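Falmont door work, May report to Jevix
From: Lakshmi Gounder
cc: Godelieve Bosman, Bram Willems

Sorry this is late and a bit rough, the fault has eaten most of the month. Short version: double door task is on hold in sim, nothing has gone near the real doors at Flomside, and nothing will until the items at the bottom are closed.

Room and door model as before, two leaves, left arm does the handle, right arm is meant to stay out of the way.

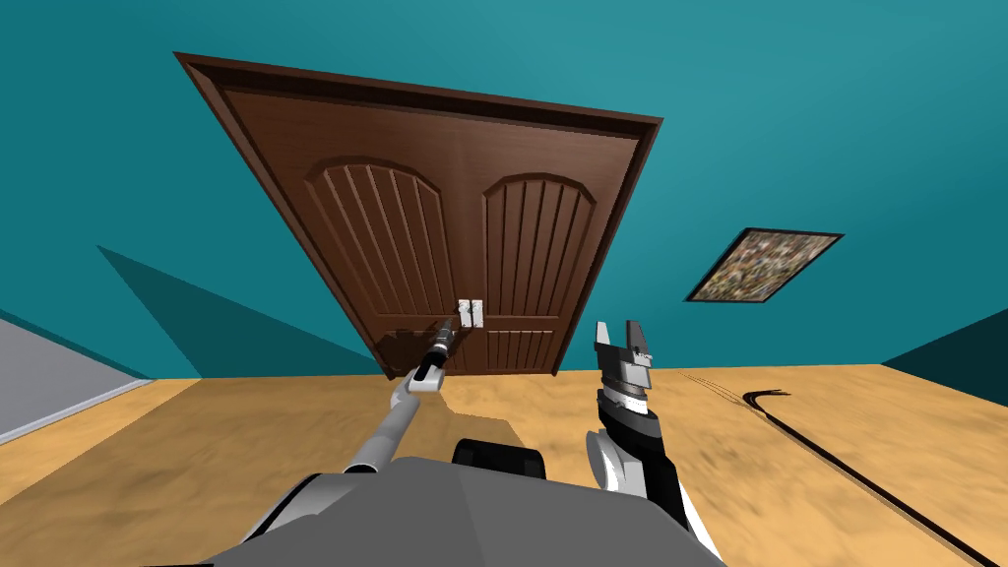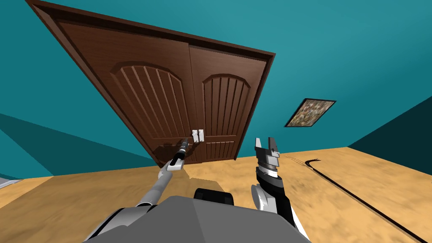 Simulated door room, left gripper up near the handles in both.

What went wrong. Kristóf set off a batch of 400 runs overnight with the new contact settings. 30 of them ended with the base tipping. Same pattern each time – left gripper gets to the handle, door doesn't give, controller keeps adding force and the base goes over backwards. No stop triggered. The force limit was supposed to catch this at 100 N and didn't.

Cause, as far as we have it. The limit was reading a filtered value and the filter was left over from the old drawer task, far too slow for this. By the time the filtered number got to 100 the arm had been pushing well past it for a good while. So the limit "worked" in the sense that the code did what it says. Not good enough obviously. Second thing, the tilt check on the base was switched off in the config. It was turned off in the spring to get past a false alarm and never put back. That one is ours, no excuse. Shanthi found it by reading the config line by line, I had missed it twice.

We also lost the logs from part of that batch, disk filled up. Of the 30 tipped runs we have full traces for most but not all, so please treat the cause as likely and not settled. Kristóf is rerunning the lost ones with the same seeds.

Fixed so far
- force limit now reads the raw signal, with a short window so it doesnt trip on noise
- tilt check back on, and the run refuses to start if it is off
- disk check before any batch
- right arm parked position written down properly, it was different in two files

Not fixed
- the door sometimes sticks for no reason in the simulator. Timmermans have the model and say they will look at the hinge settings. Chased twice.
- the false alarm that made us switch the tilt check off in the first place. It's back, as you'd expect. Annoying but we are living with it.
- no agreed number for how hard the arm may push on a real door. Bram, this needs to come from your side please, we can't pick it ourselves.

Money and time. Rerun plus the extra compute comes to 3000 euros, which I would like to take from the travel line as the Flomside visit is moving anyway. Need a yes from Godelieve before we book the machines. The visit itself slips, I'd rather not give a new date untill the rerun is in.

Next: full batch of 400 again with the fixes in, and we go on only if there are no tips at all. Then Shanthi does a set with the door locked on purpose, which we should of had from the start. Results go to Bram and Godelieve together with the raw traces this time.

Happy to do a call, mornings are better. Incident form is half filled in, Kristóf has it.

Lakshmi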